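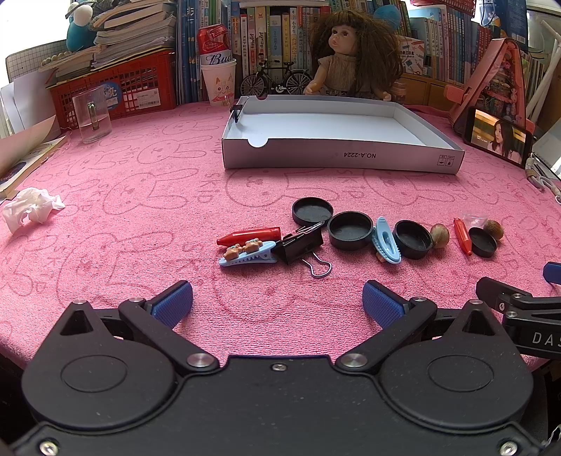

Small Things in a Row: notes for the Clilberg home evening
Mon 7 May, upstairs room, doors at seven
Felicja Tokarz

Before starting

Check the microphone with Jörg Ostermann. Put my own towel over the front table and smooth it down. Keep the jar closed until part two. Water on the left, where I won't knock it over when I start waving my arms.

Opening (slow down here, I always rush the opening)

Good evening! I'm so happy to see this many people who want to spend a weeknight on the stuff at the bottom of a drawer. I love this subject. I could talk all night about wardrobes and garages too, but the small things are where I started and they're still my favorite part of any house.

Ask: who has a drawer at home that rattles when you open it? Wait for hands. Ask one person what's in it. Let them go on for a bit, people are very good at this.

Mine had a bicycle valve, a candle stub, two foreign coins and a key to an apartment I moved out of when I was a student. I kept that drawer closed for years by leaning on it with my hip. Then one rainy Saturday in November I tipped the whole thing out onto a bath towel and had one of the nicest afternoons of that fall.

Part one: why a cloth

Start with the sound. Drop a bolt on the bare tabletop, then on the towel. (Do it twice, the back row likes it.)

A cloth with some pile on it holds things where you set them down. Round caps stay flat, nuts don't roll off to the radiator, and pens stop wandering. You can pull on one edge to bring the whole lot closer without picking anything up. When you're finished, you lift the four corners, and the crumbs and lint go out the window with a shake.

Any color will do, but I like a plain or light one for dark objects. Black caps and black clips vanish on a dark tabletop. Put them on pink and you can see every one of them from across the room. Patterned is fine too, as long as the pattern is bigger than the things you're sorting. My sister has one with tiny flowers and we spent ten minutes trying to pick up a button that was printed on.

Part two: the row

Open the jar now. Tip it out. Enjoy the noise!

So the natural thing is to start making piles. I did that for years, and my piles always grew into each other until I had one pile again. These days I make a row. One line of things, left to right, with a bit of cloth showing between them wherever I can manage it. It can be crooked, mine always is. Some things will touch, and a cap will end up sitting on another cap, and that's all right.

What I love about a row is that you look at each thing once on its own. A hair clip is a hair clip, with its little teeth and its little bears. A binder clip is a really lovely piece of engineering when you stop and fold the wire handles up and down. (Fold them. Hold it up.) In a heap it's only something that pinches you.

Also: leave the row alone for a minute before you decide anything. Get up, fill the kettle, come back. I find I know right away which ones I want.

Story here if there's time: Huệ Lã and the 16 pen caps. She laid them all out, went to make tea, and came back and matched every last one to a pen in the mug by the phone. She phoned me to tell me. I was thrilled!

Part three: the tray

Next slide.
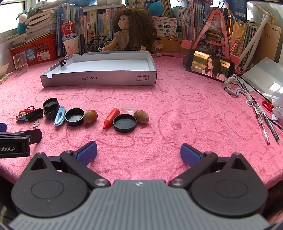 The row on the cloth, with a shallow white box waiting behind it.

Give them a moment to look. Somebody will point out the doll, and they should, she has wonderful curly hair and her hands are on the rim of the box as if she's going to supervise. Somebody else will want to talk about the tiny bicycle. Let them!

Then bring it back to the tray. I want to talk about how shallow it is. A deep box is a place where things go to be forgotten, because the second layer hides the first. In a shallow one there's hardly room for a second layer. Lids of big cardboard boxes work beautifully, and so do the flat trays that fruit comes in. It's free, it's light, you can write on it, and when it gets tired it goes in the recycling.

Point to the binder clip on the edge of the tray. I'm very fond of this idea. A clip on the rim can hold a label, a receipt, a spare button in a paper bag, or a note that says ASK MUM. It takes up no floor space in the tray at all. Hand around my own tray with three clips on it so people can try.

And point to the little clear plastic cup in the row. See-through cups are the best small containers I know for anything that comes in twos and threes. You don't need lids. Stand the cup in the tray and drop in whatever is too little to be left on its own.

Máté Sipos asked me at the last evening whether it's worth buying drawer dividers, and I promised him a proper answer. I bought a set at Lekier once and they're good, I still use them for cutlery. For odds and ends I would live with a cardboard tray for a month first. You'll learn how much you have of what, and then you'll know what sizes to buy, if you still want to.

Part four: odd ones

Every row has them. Caps that used to belong to something. A nut (the eating kind) that came in from a coat pocket. Toy parts. The red crayon-shaped thing that could be from a game or could be from anywhere.

My rule for odd ones is friendly. Put them together in one corner of the tray and write the date on the cardboard next to them. Keep them 60 days. Things turn up. I once found the bottle for a cap on day 58 and I did a little dance in the pantry. After the 60 days, the metal goes to the metal bin, the plastic goes where your town takes it, and the nut should have gone to the squirrels long before.

Round lids I do keep longer. Turned upside down with the rim facing up, a lid is a tiny dish. Pins, beads, the screws from whatever you've taken apart. A big one for the screws and a smaller one for the washers — that's half of my repair kit. Krisztina Somogyi keeps earrings in hers on the windowsill and they look so pretty there.

Try it (25 minutes, keep an eye on the clock)

Towels are in the blue bag by the door, one to each table. Everyone gets a paper bag of bits that Krisztina packed. Trays are stacked under the window.

Tip out. Make one row. Hands off for one minute. I'll ring the bell.

Then into the tray, any way you like. No wrong answers here, I mean it. Last time one table arranged everything by color and another did it by what was nice to touch, and both came out great.

Walk around. Ask people to show me the thing they like best in their row. If a table gets stuck, hand them a clear cup.

If Orbán's café sends up the cake early, let people eat, and tell them to keep the crumbs off the towels.

Questions I usually get

How often? I do mine twice a year, and the kitchen drawer whenever it rattles.

What about children's things? Do it with them. Kids are brilliant at rows, they line things up on their own if you leave a cloth on the floor. Let them keep more than you would.

Photos? Yes, take one of the row before it goes in the tray. Handy in spring when you're looking for that one cap.

What if I have far too much? Then one handful at a time. A friend in Gatberg had 545 buttons from her aunt's shop, and she did a handful every evening while the radio was on. She was sorry when they ran out.

Before they go

Paper bags go home with people, and the trays too if they want them. Towels back in the blue bag, shaken out of the window first, please. Sign-up sheet for the fall evening is on the piano. Thank Jörg for the sound and the chairs.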